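NOTEBOOK ENTRY
October, 9:30 a.m.
Subject: Equipment planning for the single-arm handling cell
Entered by: Oluwaseun Bako
Reviewed with: Weidong Du

The purpose of this entry is to record the basis for the equipment request before it goes to purchasing. The request covers one arm, one mounting base, one gripper with spare fingertips, one table, and mounted cameras. The bucket-and-tray task remains the reference task for the budget. All layout work is being carried out in simulation until the purchase is approved, and the pictures in this entry are renders from that model.

Two vendors have been asked to quote on the arm, Meten and Flomer. Meten has answered in full. Flomer has answered for the arm and the controller but not for the base plate or shipping. The two quotes should not be compared until the second is complete.

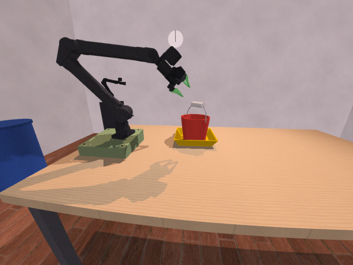

Reference layout, side view. Arm on green base, bucket in tray.

Base and table. The model places the arm on a raised block toward the left of the tabletop. Weidong Du asks that the block be treated as a purchased item with its own line. Last year it was folded into "mounting hardware" and the money was spent on other things. The machine shop can make one in 9 working days if stock is on hand. Ajayi sells a finished plate at a higher price with delivery in 20 days. The shop plate is preferred, subject to confirmation of the bolt pattern from whichever arm vendor is selected.

The table must be bought to match the final reach figure. Do not order it first. The bench now in storage is too light and has been ruled out.

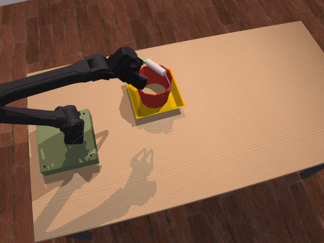 Handling and Automation Laboratory, Equipment Planning Group

Gripper. The handle grasp sets the requirement. With the fingers on the white grip, the jaws have to close on a small cylinder lying across the bucket opening, and the wrist has to fit above the rim without touching it. A parallel gripper with exchangeable fingertips is sufficient for this. The larger Flomer model was considered and is not recommended at its present price.

Payload. The empty bucket is not a concern for either arm. The loaded case is. W. Du will supply a loaded weight for the request by the end of the month. Until then the payload line is to be marked "provisional" and must not be rounded up to the next arm size.

Spares. Fingertips are listed as a consumable. The request asks for 7 pairs for the first year. Bako to check whether consumables may be charged to the same account as capital items; the answer last year was no, and the form has since changed.
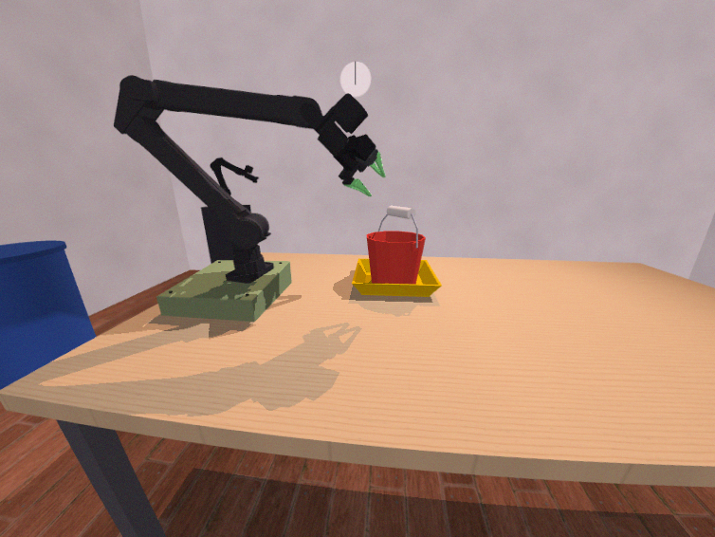
Budget lines, draft order

1. Arm and controller. Meten or Flomer, pending the complete quote.
2. Base plate. Shop-made, Ajayi as fallback.
3. Gripper and fingertips. Quote as a set, spares shown separately.
4. Table, with leveling feet.
5. Cameras and mounts.
6. Installation and safety review. Stidora has held its price for 30 days from the date of its letter. This is the only quote with a firm expiration, and it should set the date for the whole package.

Training is not included. If the department wants it, a separate request is needed. 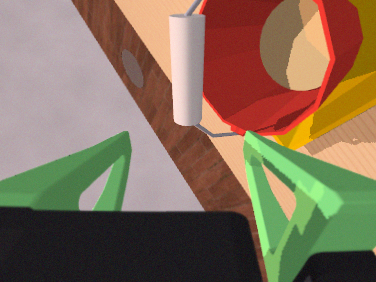
The camera line was the one most likely to be cut, and W. Du asked for a written case. A fixed room camera is cheap and easy to mount, and it is enough for checking the general position of the arm. It is less useful for fingertip alignment. The close view from the gripper side has both green tips and the white grip together, with the open space between the tips plain to see, and that is the information an operator would want before closing the jaws. The request will therefore keep one wrist camera and one fixed camera. A second fixed camera is moved to the optional list. The wrist mount must be quoted with its cable, as the Meten quote gives the mount alone.

Open items
Flomer: base plate and shipping prices.
Du: loaded bucket weight.
Bako: account rule for consumables; bolt pattern to the shop.
Stidora: ask whether the safety review can be scheduled before the table arrives.

Draft request to be circulated within the group after the Flomer reply is received.

O.B.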